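Home Blog Projects About Contact

Posted in: Robot Learning, Lab Notes

I promised back in August that I'd write up the relabeling idea once we had real numbers, and here I am, finally, with a cup of tea and a spreadsheet. Clementina Neves suggested it first (she'll say it was a group effort, but it was her!), and it's pretty simple. When somebody guides the arm around a table of toys, you cut the long recording into short pieces afterward and give each piece its own instruction, based on wherever the arm ended up. So one lazy afternoon of poking around turns into a whole pile of little lessons.

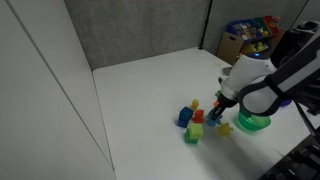

The gripper over the light blue toy, with the block stacks off to the left.

We got 3,305 pieces out of 90 recordings, and I threw away a fair number that were mostly the arm wandering, which left around 3,000 for training. Diane Perron then wrote 16 test instructions without looking at any of our labels. The policy trained on the relabeled pieces did clearly better on hers than the one trained on whole recordings, especially on "move next to" requests. Stacking is still weak, and I suspect my cut points are too early, right before the fingers let go. Diane thinks it's the wording. We're going to try both fixes this month, hers first.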